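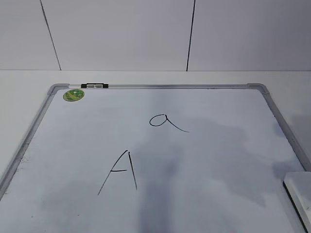

卓上・壁掛け兼用ホワイトボード Narnness シリーズ

Narnness(ナーンネス)は、机の上に平置きしても、壁に掛けても使えるアルミ枠のホワイトボードです。打ち合わせ用の小型から、作業台いっぱいに広げられる大型まで、4サイズをご用意しています。設計はVusov社のValentin Fuchs、国内での販売と保守はKindellが担当しています。

特長

筆記面はホーロー仕上げです。鋼板にガラス質の釉薬を焼き付けているため、一般的な塗装面のボードに比べて傷がつきにくく、書いた文字を翌週まで残しておいても乾いたイレーザーで消せます。鋼板は磁石が付きますので、図面や伝票の掲示にもお使いいただけます。

枠はアルミ押出材、四隅は樹脂製のコーナーキャップです。キャップは左右共通で、ねじ1本で外せます。割れた場合は1個単位で部品をお求めください。

裏面は亜鉛めっき鋼板で、芯材にはペーパーハニカムを使用しています。湿気の多い場所に長期間置くと芯材が傷みますので、浴室、屋外、結露のある壁面には取り付けないでください。

サイズと質量

S 450×300mm 1.4kg
M 600×450mm 2.6kg
L 900×600mm 5.1kg
LL 1200×900mm 9.8kg

寸法は枠の外側で測った値です。筆記できる範囲は縦横それぞれ29mm小さくなります。枠の厚みは全サイズ共通で14mmです。

マーカーについて

市販のホワイトボード用マーカーであれば、アルコール系、水性顔料系のどちらも使えます。油性マーカーで書いてしまった場合は、無水エタノールを布に含ませて拭き取り、そのあと水拭きしてください。シンナー、アセトン、研磨剤入りのクリーナーは、筆記面には問題がなくてもコーナーキャップを白く曇らせることがあります。

細字マーカーは平置きでの使用に向いています。壁掛けで3m以上離れて読む場合は、中字以上をおすすめします。赤と緑の水性顔料系は、消したあとに薄い色が残るというご連絡をときどきいただきます。固く絞った布で拭けば落ちます。

平置きでの使い方

平らな机の上に、そのまま置いてお使いください。机の天板が滑りやすい場合は、別売のゴム足(4個1組)を裏面の四隅に貼ると動かなくなります。ゴム足を貼ると全体が3mm高くなります。貼る前に裏面の油分を拭き取り、貼ったあとは一晩置いてください。

平置きのボードに肘や手をついて書くことは差し支えありませんが、LLサイズの中央に10kgを超える物を載せたままにしないでください。芯材がつぶれ、表面にくぼみが出ます。くぼみは直せません。

壁への取り付け

付属の取付金具は、SとMが2個、LとLLが4個です。石膏ボードの壁にLまたはLLを取り付ける場合は、下地の間柱にねじが効く位置を選んでください。付属のねじは木下地用です。コンクリート壁にはアンカーが必要ですが、製品には含まれていません。

1. 上側の金具を壁に水平に取り付けます。
2. ボードの上枠を金具に引っ掛けます。
3. LとLLは下側の金具を差し込み、固定ねじを締めます。
4. 手前に軽く引いて、外れないことを確認します。

LLの取り付けは必ず二人で行ってください。縦向きにも取り付けられますが、その場合はペントレーが使えません。

お手入れ

普段は乾いたイレーザーだけで十分です。イレーザーの面が黒くなると、消した跡が広がるようになります。早めに交換するか、貼り替え式のものは表面の1枚をはがしてください。月に一度、水を含ませて固く絞った布で全面を拭き、乾いた布で仕上げると、消え具合が長持ちします。枠の溝にはマーカーの粉がたまりますので、細いブラシで掃き出してください。

別売品

ゴム足(4個1組)
ペントレー(L、LL用)
コーナーキャップ(1個)
貼り替え式イレーザー
貼り替え用シート(10枚入)
罫線入りマグネットシート(M用)
コンクリート用アンカーセット

Mサイズの税込価格は3,919円です。ほかのサイズと別売品の価格は、お見積りの際にご案内します。同じサイズを200枚以上まとめてご注文の場合は、枠への社名刻印を無料で承ります。刻印の原稿は白黒の線画でお送りください。グラデーションや写真は刻印できません。

納期と配送

SとMは在庫品で、正午までのご注文は翌営業日に発送します。LとLLは毎週木曜日にまとめて出荷しています。LLは大型便での配送となり、時間帯の指定ができません。エレベーターのない建物の2階以上へお届けする場合は、事前にご相談ください。

9月は学校や研修施設からのご注文が重なり、LLの出荷が一週ずれることがあります。

保証

筆記面は通常の使用でひび、はがれ、さびが生じた場合、お買い上げから10年間、無償で交換します。枠、コーナーキャップ、金具は1年間です。落下による変形、研磨剤による曇り、屋外使用による芯材の傷みは保証の対象になりません。

届いた時点で枠が曲がっている、表面に欠けがあるといった場合は、梱包材を捨てずに7日以内にご連絡ください。外箱の側面にあるロット番号をお知らせいただくと、確認が早く済みます。

よくあるご質問

プロジェクターの投影面として使えますか。
投影はできますが、筆記面に光沢があるため、映り込みが出ます。投影が主な用途でしたら、つや消し面のMcKinnonシリーズをご検討ください。McKinnonシリーズは筆記面の消去性がやや劣ります。

ガラス用の強力マグネットは使えますか。
使えます。ただし、付けたまま横に滑らせると面に筋が残ることがありますので、持ち上げて外してください。

切断してサイズを変えられますか。
お客様での切断はできません。切断面から釉薬が欠け、芯材も露出します。特注寸法は10枚から承ります。

左右どちらを上にしてもよいですか。
平置きの場合、向きの指定はありません。壁掛けの場合は、裏面の矢印を上に向けてください。

古いボードは引き取ってもらえますか。
当社製品に限り、買い替え時に引き取ります。送料はお客様のご負担です。処分を自治体に依頼する場合は、金属と紙の複合品としてお問い合わせください。

お問い合わせ

製品の仕様、特注寸法、お見積りについては、Kindell 製品窓口(担当:Anneliese Janssen)までお願いいたします。受付は平日の午前9時から午後5時までです。部品のみのご注文も同じ窓口で承ります。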